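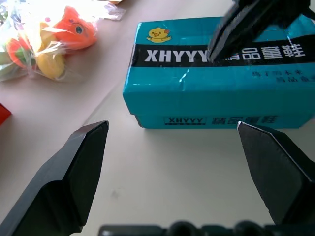
Wrist camera view from the shoebox task, fingers open in front of the box.

Short thread on what we changed in the perception and grasp planning code this month. Mostly for people running similar setups, since three of you asked after my last post.

The old pipeline was simple. Segment the object, fit a box to the mask, plan an approach along the short axis, close. Fine for blocks and cans. It fell apart on retail packaging.

A turquoise shoebox is a good case. The lid overhangs the tray, so there are two front faces a small distance apart. Our fit averaged them and put the front plane somewhere in between, where there is no cardboard at all.

Then there's the printing. A wide black band with big white letters runs across the lid. The segmenter liked to cut there and return two objects, one on each side of the band. The planner would then pick the smaller one.

Our own fingers are black too. When one sits over the band, the mask leaks from box to finger and back. In the worst logs the planner was trying to grasp the gripper.

First fix: mask out the robot before segmentation. We render the gripper from joint state into the camera and drop those pixels, plus a margin. Valtteri Lindqvist wrote the renderer in an afternoon and then spent two weeks on the calibration.

The calibration was the real work. The margin was hiding a bad hand-eye transform. Once he fixed the transform we could shrink the margin and get back a lot of usable pixels near the fingertips.

Second fix: stop fitting one box. We now fit planes first, then group them. If two parallel planes are close and share an edge direction, we call it a lid and tray and keep both. The planner can choose which one to touch.

For a push or a low grasp it should choose the tray. Squeezing only the lid is how you end up holding a lid.

Third fix: objects that run out of view. With the box extending past the right side of the image, the old code took the image border as the end of the object. Now any edge on the border is tagged unknown, and the planner can't use it for width. It has to move and look again.

That costs time. Almost 2 seconds per extra look on our arm. Siiri Pelkonen is working on reusing the view from the approach move so we don't pay for it twice.

Numbers, for those who want them. We replayed 219 logged attempts through old and new code. The old planner proposed a grasp in collision on 38 of them. I'll post the new figure when Caoimhe Keogh finishes checking the labels, as some of the old ones are wrong.

Not fixed: clear plastic bags. Depth is full of holes, the highlights move when the camera moves, and the segmenter sees the toys inside but not the bag around them. For now anything tagged as a bag gets a keep-out zone and we plan around it.

Merja Ikonen asked if we could just train through it. Maybe. We have 4,000 labeled frames and very few with bags in them, so I'd want more data before I trust that answer.

Tooling note. The replay viewer now shows the rendered gripper mask on top of the wrist image, with a slider for the margin. It's a small thing and I use it every day – most calibration drift shows up there first.

The replay tool is called Lumenta internally. It needs a cleanup before I can share it. The config format is the main problem, and also there are paths to my home directory in it.

Next up is the planner timeout. It returns the last candidate when it runs out of time, even if that candidate was already rejected. Found that one yesterday. Patch is in review.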